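Fri 6 December
By Kyrylo Levchenko

Buy the smaller bottle

I have carried laundry detergent up 39 steps for most of my adult life and I want to complain about it.

The big jug is a bad deal. I know what the shelf tag says. Cheaper per load, sure. But the big jug is cheaper per load only if you pour what the cap tells you, and hardly anyone I know pours what the cap tells you. My sister fills it to the rim. My neighbor doesn't use the cap at all, just tips the thing over the drum and stops when it feels right. Heavy jug, tired arm, glug. There goes your savings.

I kept track once. One jug, bought at Sominero in February, supposed to last me until summer. Gone in 17 washes. Towels came out stiff and kind of waxy and I blamed the machine. Wasn't the machine.

Then there's the matter of where it lives. Apartment kitchens, shared laundry rooms, the eight inches between a washer and a wall. The jug goes on top of the dryer becuase it doesn't fit anywhere else, and then the dryer shakes, and one night you hear it go. Ask me how I know. Blue goo under a machine that weighs more than I do.

And please, the spout-down ones with the little button. Mine dripped from day one. A saucer under it, then a bigger saucer.

So, smaller bottles. Something you can lift with one hand while holding a sock in the other. Buy a few when they're on sale, fine, that's still stocking up. They go under the sink, behind the paint, in the closet with the vacuum. They'll lie on their sides if the shelf is low (check the cap first, I mean really check it). Try that with a jug the size of a toddler.

People tell me about plastic. Fair. More bottles, more caps. I don't have a great answer, except that half a jug of wasted soap isn't clean living either. The refill counter at Avau would fix this if it was open past five — it isn't, and I work.

I also get told about powder, and sheets, and the Stustemau tablets my cousin swears by. Good for her. I like liquid. You can dab it on a collar.

Four detergent bottles on a table, all tipped on their sides, and the guy with them has one hand on a bottle and his phone in the other. Let me see him do that with the jug.
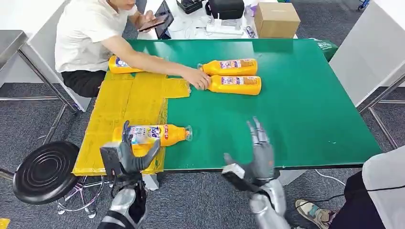

What I'd ask the stores for

Put the small ones at eye level. Right now at Kuruc they're on the bottom shelf behind a post, and the giant ones get the whole end of the aisle. Print the line inside the cap in a color a person can see. Dark line, light cap, how hard is it. And stop pricing the little bottle like perfume, the gap has gotten silly.

I'm on my second small one this season. Towels are soft again. Still 39 steps, though.

Contact the editor | Copyright, all rights reserved | Back to top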